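Lockyer fruit co-op to open second shop in March

28/05/2019

The Lockyer growers' co-op will open a second shop at Flostness next March, after members voted 133 to 6 in favour at last nights meeting. Old bakery site, corner of the main street. Lease signed for 2 years.

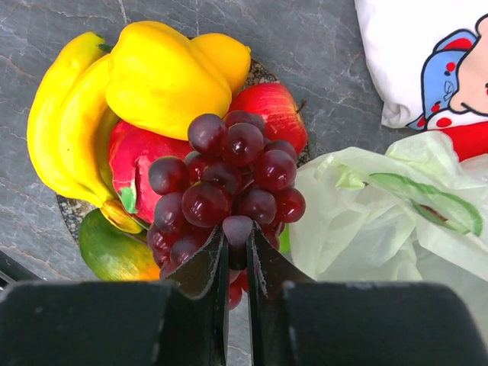
2 min read

Bananas, lemons and apples will be stocked from day one, with veg to follow once the cool room is in. Open mornings only to start.

Manager Tamsin Prendergast said the drive in from Pikholm had put people off. "We kept hearing the same thing - love the fruit, hate the road."

Twelve casual jobs are going, mostly packing and counter work. Aplications at the Lockyer shop. Parking still to be sorted with council.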